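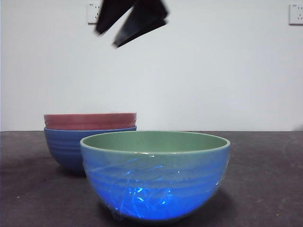 The gripper above the bowls at the Drallari lab.

Chunhua Qiu starts talking about bowls before I have my coat off. She has spent most of the winter teaching a robot to stack them, and she is still delighted by how hard they are.

"A bowl looks like the simplest thing in the world," she says. "Then you try to tell a machine where to grab it, and every rim is a new argument!"

Her method, called Drinari, starts with 2181 demonstrations, each one a person steering the gripper by hand through a stacking task. The new part is what happens next. The system cuts every demonstration into short pieces and learns which pieces matter most – usually the last moments before the fingers meet the rim. Those get extra weight in training.

"People wander on the way down," Qiu says. "They slow down, they fix their aim. We used to smooth all that out. Now we keep it, and the robot learns to fix its own aim too."

The result that has her grinning is a test of 100 stacks with bowls left out of training. The older method finished 58 of them. Drinari finished 83.

Glossy surfaces are still trouble. Shine confuses the depth estimate, and the fingers close early. Her colleague Stellan Backlund is working on that with 4 lighting setups, and he'd like 1000 more demonstrations by January. "He asks every Tuesday," Qiu says, laughing. "I tell him to come and steer!"

Filed under: Robots & Research, Interviews

Comments

pladilix_fan: Great read. Does it work on mugs, or do the handles mess it up?

Marty O.: 83 is better than my kids.

tessk: Would love a follow-up on the shiny bowl problem.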